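Vokadier Hand-Held Gripper Set-Up Guide
Section 2: Planning and Ordering Your Equipment

Read this section before you place an order. Sites that skip it usually end up ordering twice.

2.1 Working out how many grippers you need

1. List the tasks you plan to record. Mark each one as one-handed or two-handed.
2. Folding and sorting clothes on a bed or table counts as two-handed. Allow two grippers per operator.
3. Multiply by the number of operators working at the same time, not the number on your rota.
4. Add one spare gripper for every 8 in use.

Note: Grippers are sold singly. The Ifans starter case holds a pair, a charger and one set of replacement fingers.
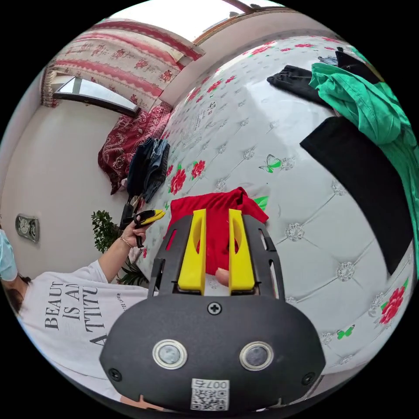

2.2 Setting the budget

5. Enter the price of each starter case on the planning sheet. The list price is 1,982 euros before tax.
6. Add a line for replacement fingers. Fabric work wears the gripping faces, and most sites change them after some 17 weeks of daily use.
7. Add storage. Recordings are kept on the Clalar drive unit, ordered separately.
8. Leave travel and site fees on their own line if you will be recording in private homes. Zallis does not refund these if a visit is called off.

Caution: Do not budget for third-party fingers. They may fit the mount but will upset the calibration, and the warranty does not cover the repair.

2.3 Before you send the order

9. Check that every gripper has a line in your asset register. Copy the number from the housing label when the case arrives.
10. Confirm the delivery address and a contact telephone number.
11. Send the planning sheet with the order form. Prices on the April list no longer apply.

For charging and first use, go to Section 3.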